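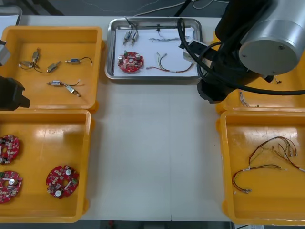

Tayla Hinds wants to know why we spend a whole session on trays when the unit is called Electromechanical Assembly. Fair enough, Tayla. You may have your answer in week nine, when you are on your knees under a bench at Rosstead looking for a part the size of a pea.

Home Unit Outline Weekly Notes Labs Assessment Contact

Week 4 notes: Kitting and bench layout

Kitting means putting the parts for a job where a tired person can find them. The textbook takes a chapter to say so and adds a diagram with arrows.

Start with the surface. A white bench shows up dropped screws, offcuts of wire and the ring from your coffee. Shallow plastic trays go to the sides, one kind of part to a tray. Small components with leads get their own, and circuit boards get theirs. A board and a handful of loose leads in the same tray will find each other, and you'll spend your lunch separating them.

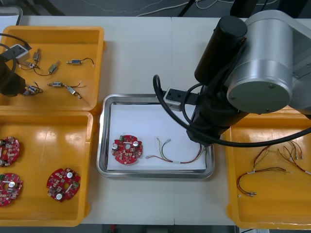
Page last modified: October 18, 2023

The steel tray is your sorting area. Line it with plain white paper. Dark leads stand out against it, the glare off the metal drops, and you can write on it in pencil. Whatever is in the steel tray is in progress. Whatever is in a plastic tray is either waiting or done, and you should know which without consulting your neighbour.

Layout matters more than tray colour, whatever the Skornley catalogue would like you to believe at $48 a set. I favour symmetry: plastic trays left and right, steel in the centre. Left-handers can mirror the flow and will be no worse off. 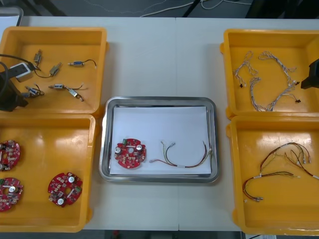 Hemi Brunton objected in last year's tute that symmetry is how you end up putting finished parts back in with the unfinished ones, and he'd rather have one tray turned sideways as a reminder. I have thought about it since and can't fault him. Turn a tray if you like. Label it as well.

Leads and harnesses

Anything with a tail will tangle. Lay components down with their leads pointing the same way, and lift by the body. Pulling on a lead is a popular method and accounts for most of the Rerner repair bin.

Harnesses are worse. Twisted pairs hold their shape and hook over whatever is nearby, including the wall of the tray.
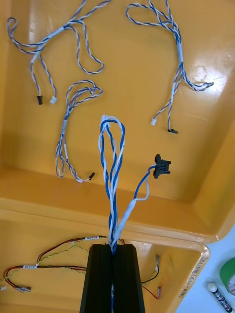 Lift a harness clear of its neighbours before you move it sideways, and keep an eye on the connector end. Latch tabs catch on other loops. Sleeves and labels should be readable when the harness is set down, so check them then.

For the lab: 20 minutes to lay out your bench, then swap with another pair and work from theirs. Complaints in writing, please. Bring safety glasses and the kit list from Ngata, revised in July; the older one has the boards under "miscellaneous".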